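Chapter 4

Sorting, Carrying, Putting Away: The Household Wash

What this chapter covers

How washing travels round a home
Choosing a basket that suits the journey
Sorting before and after the machine
Why clean clothes stop moving, and where

I grew up in a tall, thin house in Hirville with the washing machine at the bottom and the bedrooms at the top, and I was well into my twenties before I realised that other people didn't think of laundry as a kind of mountaineering. My mother sent things down by dropping them over the banister. They came back up in whatever was handy — a washing-up bowl, a cardboard box, once a suitcase. We had a perfectly good machine and plenty of pegs. What we never had was a decent way of getting a heap of clothes from one place to another, and that's why I want to start our chapter on the wash with the carrying and leave the water and soap until Chapter 5.

If you've come straight from Chapter 3 you'll remember the idea of a round: any household job where the same objects go out, get used, get cleaned and come home again. Dishes do it in an hour or two. Bedding takes longer. Clothes are the awkward ones, as they leave the cupboard one at a time and come back in a crowd.

4.1 Following a sock

Try this before you read any further (it's the exercise I set every September, and I still enjoy reading the results). Pick one sock. Write down every place it rests between coming off your foot and going back on it. Mine went: bedroom floor, chair, basket, kitchen floor, machine, basket again, airer, arm of the sofa, basket a third time, bed, drawer. Eleven stops! And at three of them it was sitting in the basket.

Most of my students find something similar. The machine gets all the attention when people talk about laundry, and the basket gets none, yet the basket turns up again and again between all the other stages. If it's too big you can't see your feet on the stairs. If it's too small you make two trips, and the second trip is the one that doesn't happen until tomorrow.

Write your list down the left side of a page and leave the right side blank. We'll come back to it in 4.4, when we look at which stops could be dropped.

4.2 What a basket has to do

I'm going to be a bit old-fashioned here and say that a basket for clothes needs to let air through. Slightly damp towels in a solid tub will smell by the evening, and no amount of nice powder fixes that afterwards. Holes in the sides are good, and holes in the bottom are better still, particularly if you carry things out to a line while they're heavy with water. Woven willow does the job beautifully but it catches on knitwear. Perforated plastic wipes clean and doesn't snag much, though cheap ones can have rough bits left round the holes, so run your hand over the inside in the shop. I've pulled threads in two good jumpers through not bothering.

Then there's the rim. You'll be holding it, or handles set into it, with most of the weight hanging from your fingers. A thin, hard edge digs in. Some baskets have a rolled rim and some have a trim of a different colour or texture, which can be pure decoration or can be quite comfortable to grip, and the only way of telling is to pick the thing up with something heavy in it.

Size is where people go wrong. The big Prorker hamper I bought for my first flat was 60 centimetres tall, and I was delighted with it for about a week. Everything went in. The trouble was that everything at the bottom stayed there, and I'd find a shirt I'd been hunting for under a fortnight of pillowcases. The Kandpal one I use now comes up to my knee, holds one machine load with a bit to spare, and when it's full I know it's time to wash. I'd call that the whole trick, really: let the basket be the same size as the load.

4.3 Sorting, and when to do it

You can sort at the start, in the middle or at the end, and each has its fans.

Sorting at the start means having more than one basket standing about, lights in one and darks in the other, and everyone in the house agreeing to use them properly. It's lovely when it works. Sorting in the middle means tipping the lot onto the kitchen floor in front of the machine, which I've done for most of my adult life. Sorting at the end is about whose clothes are whose, and in a family it's usually the slowest part of the whole round.

In the Hosow household diaries, which we'll be using all through Part Two, one family of five noted the time of every laundry job for a month. They came out at 2220 minutes altogether, and the mother wrote in the margin that she'd have guessed half that. Have a look at the pages in the appendix and see how much of it falls after the clothes are dry. I won't give it away, but folding and handing out take up far more of the page than loading the machine does.

4.4 Where clean clothes stop

Every house has a place where clean washing comes to rest. In mine it's the end of the bed. In my sister's it's a chair on the landing that hasn't been sat on in years. The clothes are dry, they may even be folded, and they're a few steps from the drawer — and there they sit, getting gradually muddled with things that have been worn once.

My own rule is 48 hours. If a basket of clean things is still full after that, I put it somewhere really annoying, like in front of the bathroom door. It works on me. Your household may need something gentler.

Go back to your sock list now and put a mark beside each stop where the sock waited longer than a night. Then ask what would have moved it on. Was the drawer too full? Was the basket wanted for the next load, or was there a second basket that let the first one linger? Keep your answers, as we'll need them for the plan you draw up at the end of the chapter.
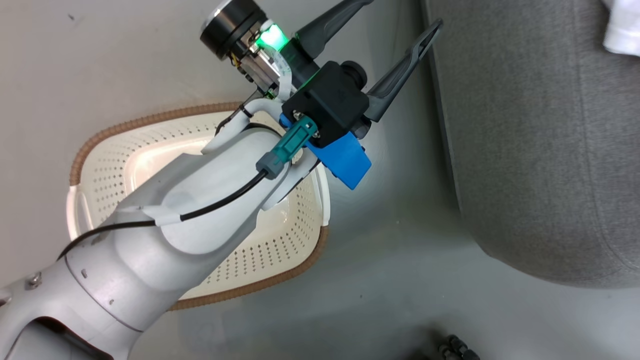 Szymon Malinowski: I tried the sock exercise with my two boys and we got to fourteen stops, mostly because of the stairs. I'd argue with you about the second basket, though. We keep one just for clean things and one just for dirty, and since we started doing that nothing's been washed twice by mistake.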